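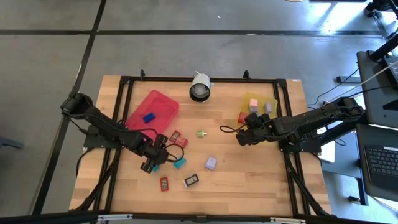 *The sorting table at Pikemeo, with a red tray on one side and a yellow one on the other.*

If you've walked past the returns team since September, you'll have seen that the small-parts sorting is now shared with a pair of robot arms. Kirsten Norðdahl and her crew have sorted parts by hand for 12 years, so this is a big change for them, and they've been wonderfully patient with all of us (and our many questions!).
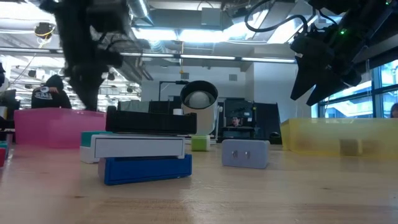 *Blocks and bins between the arms, with desks close by.*

The people part is what most of you wrote in to ask about. All 3 sorters are staying. Each of them now spends mornings setting out parts and checking trays, and afternoons on repairs – work that used to pile up until the end of the month. 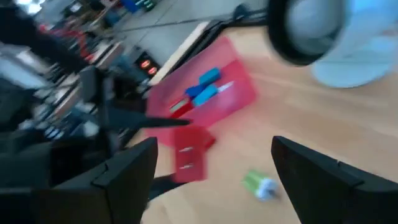 Auður Mogensen told us that her wrists are grateful, though she does miss chatting over a full bin, and she'd like the repair training to run longer than 30 minutes at a time.

We passed that on, and longer sessions begin after 15th October. Poul Hafstein is putting the list together, so do stop by room 301 if you want your name on it.

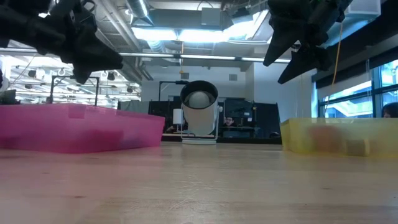

Védís Brøndum wrote that she'd been nervous about the whole thing and still wants to know who decides when the arms take on more. It's a fair question, and we've asked Poul to answer it in the next issue.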